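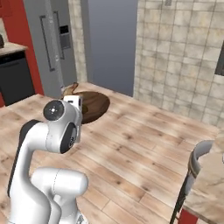
Jorkeo publishes good practice guide for testing kitchen robots in simulation

Jorkeo has released the first edition of its good practice guide for teams that test household robot arms in simulated kitchens. The guide is free to download from April and runs to 64 pages. It was written with Kestar and Kozłowski, two firms that build and check simulated rooms.

Simulated tests are cheap to repeat, and results are now often quoted in sales material. Until now there has been little agreement on what a test report should say. Two teams can report the same success rate for moving food into a bowl and mean quite different things by it.

The guide asks for four things in every report:

The starting position of the arm and of each object on the table, for every run.
The rule used to decide that a run succeeded, written down before testing starts.
At least 50 runs per task, with failed runs kept in the record.
A list of all contacts between the arm and dishes, furniture or walls – including light ones.

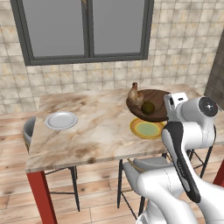 Room layout gets its own chapter. Bowls, plates and nearby seating all limit how an arm can move, and the guide says they should stay in the test unless the report states that they were removed. Changes to wall tiles, tabletops or lighting must also be listed, as these can affect how well a camera-based system performs.

The draft was tried out on 700 recorded runs supplied by Vodora. Reviewers found that most disagreements came from unclear success rules, and that chapter was rewritten as a result.

The guide does not replace safety rules for physical machines. A good result in simulation is not approval to run an arm near people, and the guide says so on its first page.

Jorkeo will accept comments on the first edition through the contact form on its website. A second edition will cover tasks with two arms.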